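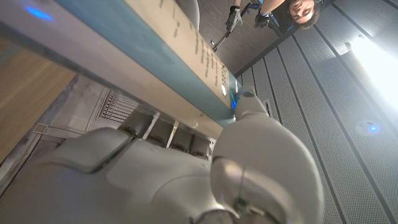

Sitamell Home Forum > Storage and Tidying > Paper, prints and maps

Rolled maps: upright in tubes or flat under the bed?

Started by mothballmary
Posted 28 June 2025

mothballmary wrote:
I'm clearing the back bedroom so it can be used as a study, and I've reached the maps. There are wall maps, a few sea charts and some old school geography posters, all rolled, some in cardboard tubes and some held with elastic bands that have gone brittle. They've been leaning in a corner behind the door and they fall over every time somebody opens it.

I can see two ways of doing it. One is to put each in its own tube and stand the lot up in the alcove by the window. The other is to flatten everything and slide it under the bed in big folders. My sister says flat and won't hear otherwise. I'd like them where I can get at them.

The alcove is narrow but tall. The wall beside it is 197 cm to the underside of the shelf, so height isn't a problem.

What do people do?

gatepost_57 wrote:
Tubes, upright, labelled. Mine have been like that for 8 years and they're fine. Throw the elastic bands away today. They stick to the paper when they perish and take the surface off with them.

Don't bother with end caps that need prising out with a screwdriver. You'll stop using them and the dust will get in.

inkandstring wrote:
I'm with your sister. Paper that has been rolled for years wants to stay rolled, and every time you open it out to look at it you put strain on the edges. Once it has relaxed under a weight it behaves itself. I use large card folders with a sheet of acid-free tissue between each map.

Under the bed is only a good place if the floor is dry, mind. Ours backs on to an outside wall and I had to raise everything on slats.

gatepost_57 wrote:
She said she wants to get at them. Under a bed in a stack is the opposite of that. You'll want the one at the bottom.

inkandstring wrote:
You'd want a list taped inside the lid of each folder. It takes an evening. I've not had to hunt for anything.

mothballmary wrote:
The bed in there is going, I should have said. It would have to be the bed in our room, and there are already suitcases under that.

teasel wrote:
That settles it for me. Upright.

I did the same job in April. I wrote my notes up for the local history group newsletter and I'll paste them in below. It's mostly about straps and labels, because those were what I got wrong the first time.

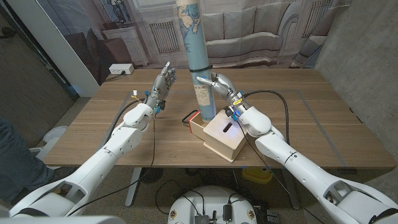 Reading time: 2 minutes

Rolled maps on the table

Do the sorting on a table and not on the floor. Clear enough length to unroll the biggest sheet, and run the lamp lead along the back where you won't drag paper over it. I marked out a rectangle on the tabletop with low-tack tape and kept the map I was working on inside it, so tubes and tools stayed outside.

A tube with a picture on it is easier to find than a plain one. The pale blue sort printed with a world map is a nice thing to have standing in a room, and I'd put the maps you use most in those. The plain brown ones can go at the back.

Put a strap round the middle. Black webbing doesn't show the dirt. It gives you something to hold when you lift the tube out from between its neighbours, and you can loop a tag through it later if you change your mind about labels.

The label goes on the tube itself, below the strap. If it's above, your hand covers it and rubs it. I used beige paper with small dark print. If I did it again I'd make the print bigger, as I need my glasses for it once the tube is standing in the corner.

Keep the small bits in a wooden box. A little birch-coloured one with a slot in the top and a handle on the end is a handy size for a table and can be carried about with one hand. A bright handle, red for instance, shows up well against pale wood, and a loop of strap on it means the box can go on a hook afterwards. Slips of paper can be posted through the slot as you go. I wrote one for each map, with the title and the state of the edges, and typed up the list from them at the end.

Stand the finished tubes up straight away. If you lay them down they roll, and a tube going off the end of a table gets a dented rim.

mothballmary wrote:
That's very useful, thank you. I hadn't thought of labelling below the strap. Where do you get webbing in short lengths?

teasel wrote:
Dimitriou, the haberdashery near the bus station here, sells it off the roll. Any market stall with bag-making stuff will have it. Get the kind with a plain buckle. I tried the sticky-backed hook and loop first and it crept down the tube over a few weeks.

gatepost_57 wrote:
Agree with most of that. I don't agree about the strap. On thin tubes it pinches, and if the map inside is a loose fit you get a faint ring on the outer turn. I have 2 charts marked that way.

teasel wrote:
How tight were you doing it up? Mine only needs to be snug enough not to slip.

gatepost_57 wrote:
Tight enough to pick it up by. Isn't that the point of it?

teasel wrote:
I put my hand round the strap and the tube together. I don't hang it off the strap.

gatepost_57 wrote:
Fair enough. I'd still say thick-walled tubes only. The Banier ones are stiff enough. The ones you get free with a poster aren't.

inkandstring wrote:
Can I ask about light? An alcove by a window will fade printed tubes on one side, and if the tops are open it will get to the edges of the maps too. I know the decision's been made, but it ought to be said.

mothballmary wrote:
It's a north window and there's a blind. I could hang a bit of curtain across the front as well.

inkandstring wrote:
A curtain would do it. Lining fabric is enough. Leave a gap at the bottom for air.

brasstap wrote:
What are you standing them in? A row of loose tubes in an alcove will go over like skittles the first time you take one from the middle. I use a Wendwood umbrella stand with the drip tray taken out. Holds plenty and can be pulled forward to hoover behind.

teasel wrote:
An old wine crate on its end with the dividers left in works if the tubes are narrow enough.

mothballmary wrote:
There's a crate in the shed. I'll measure the dividers tonight. Some of the tubes are quite fat so it may have to be both, crate for the thin ones and a stand for the rest.

brasstap wrote:
Put something heavy in the bottom of the crate. A brick in a carrier bag is fine.

inkandstring wrote:
Please check the shed crate for woodworm before it goes anywhere near paper.

mothballmary wrote:
Will do. Update: the crate is clean but the dividers are too close together, even for the sea charts. I've taken out every other one and now they fit. The old elastic bands are in the bin. One had stuck to the corner of a school poster, as gatepost warned, and it's left a brown line, but only in the margin.

The fat tubes are lying on the spare bed until I find a stand. My sister has been told.

gatepost_57 wrote:
Leave the brown line alone. Rubbing at it makes it worse.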